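We use cookies to give you the best experience on our site. By continuing you agree to our cookie policy.

14 Sep 2018
By Kamil Hubáček

Chisholm school labs to stay open through winter

Students in Chisholm will keep their evening lab hours after all. The school board voted late last night to put the money back, ending a fight that had dragged on since May.

The vote was 7 to 2. Cheers from the back rows, then a long talk about parking.

Under the first plan the science building would have closed at 4 p.m. from November on, to save on heat and staff. Parents hated it. A petition got more than 300 names in its first week and went past 1000 by the end of summer, many of them from Stinden, where the high school has no labs of it's own and kids ride the bus over.

"My daughter gets here at 3:30. What is she supposed to do in half an hour," said one Stinden mother, who spoke twice and was asked to sit down once.

The board found the money by putting off new carpet in the main office. Ronska, the heating contractor, also agreed to hold last year's price until spring – a letter to that effect was read out loud. No word on what happens after that.

Not everyone was happy. Two members voted no and said the same fight will be back next year, with a bigger bill. One called the carpet a tripping hazard.

Evening hours run 4 to 7 p.m., four days a week. Stinden students still need a bus pass for the late ride home, and forms are at the front desk. The old forms are no good, the office says, so dont send those in. 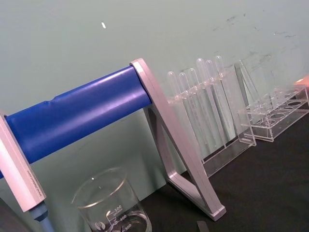
Lab bench with metal stand and padded blue bar.

Also on the agenda: a $2000 grant from the Sarkari fund for chemistry supplies, accepted without debate. Goggles and glassware first, teachers said, then whatever is left goes to the spring science fair.

The leaky gym roof was put off to the next meeting – again.

Contact the newsroom | © 2018 All rights reserved | Back to top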